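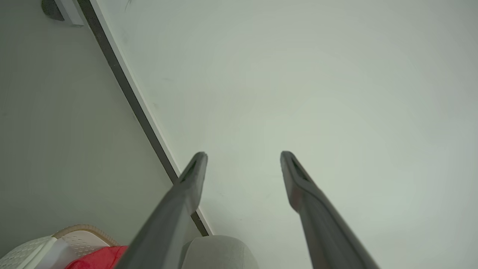
Que la cesta se pone al final, con el tablero ya limpio, y que así lo hace siempre, nos escribieron tras la edición anterior. De acuerdo, y el orden de los pasos queda cambiado. Quien tenga la hoja vieja, que la tire.

4. Puesta a punto del tablero Jirmont 241

Vale para el tablero claro con perfil oscuro. Para el modelo con cajón, ver la sección 6.

4.1 Antes de empezar

A mano:
- paño de microfibra, que no suelte color
- otro paño, seco
- jabón neutro, unas gotas
- botella de 600 ml con agua tibia
- cepillo blando para el perfil

Nada de estropajo. Nada de lejía.

4.2 Limpieza de la superficie

1. Retirar todo. Cesta, vasos, botes, trapos. Al suelo o a otra mesa.
2. Mirar el tablero con luz de lado. Las motas y los roces en una superficie blanca se ven mejor así que de frente.
3. Paño seco primero. Quita el polvo suelto, que mojado hace barro y raya.
4. Jabón en la botella, agitar un poco, humedecer el paño. Escurrir bien.
5. Pasar de un extremo al otro, en línea recta. En círculos deja cercos.
6. Aclarar con agua sola y secar enseguida.

Nota: si una marca no sale a la segunda pasada, dejar el paño húmedo encima unos minutos y repetir. Si sigue, es roce del acabado y no se va con jabón. No insistir.

PRECAUCIÓN: no echar agua directamente sobre el tablero. Se mete por el perfil y luego no hay quien la saque.

4.3 El perfil y la junta

1. Cepillo en seco a lo largo del perfil, de arriba abajo. Ahí se acumulan migas, hilos, de todo.
2. Paño húmedo por el canto blanco. Solo humedo, sin chorrear.
3. Comprobar con el dedo que el perfil no se levanta en ningún punto. Si se levanta, presionar y esperar. Si vuelve a levantarse, pedir recambio (ref. 1469) a Doucette.
4. Revisar la pieza de fijación del borde. Tiene que quedar firme, sin holgura. Apretar a mano. Sin llave, que se pasa de rosca.

Nota: las dos superficies a cada lado del perfil no son del mismo tono. Viene así de fábrica, no es suciedad. No frotar para igualarlas.

4.4 Colocar la cesta

1. Cesta perforada Plivthorpe o similar. Vacía y seca por debajo, los agujeros dejan pasar el agua.
2. Apoyar en una esquina, separada del borde un par de dedos.
3. Meter primero lo grande. Los paños, doblados y arriba.
4. Nada que asome por los agujeros: se engancha al mover la cesta.

PRECAUCIÓN: los textiles rojos destiñen sobre superficies claras si están mojados. Secarlos antes de dejarlos encima o al lado de la cesta. La mancha rosa no la cubre la garantía.

4.5 Vasos y recipientes

1. Secar la base antes de apoyar.
2. Con líquido caliente, siempre posavasos. El acabado aguanta poco.
3. Lejos del canto, y lejos de la junta tambien. Un vaso a caballo entre las dos superficies cojea.

4.6 Mantenimiento

- A diario: paño seco.
- Cada 21 días: limpieza completa, 4.2 y 4.3 seguidas.
- En mayo, o cuando empiece el calor: revisar el perfil otra vez. Con el cambio de temperatura puede moverse algo.

4.7 Si algo va mal

Cercos blancos al secar: demasiado jabón. Aclarar dos veces con agua sola.
Tacto pegajoso: resto de producto. Agua tibia y paño limpio.
La cesta resbala: base mojada, o tablero mojado. Secar las dos cosas.
El perfil hace ruido al apoyarse: pieza de fijación floja, volver a 4.3, paso 4.

Pedidos de recambios: almacén de Fodine, solo por la mañana. Tener delante el número de modelo. Está en la etiqueta, debajo del tablero.

Sigue en la sección 5, Montaje de las patas.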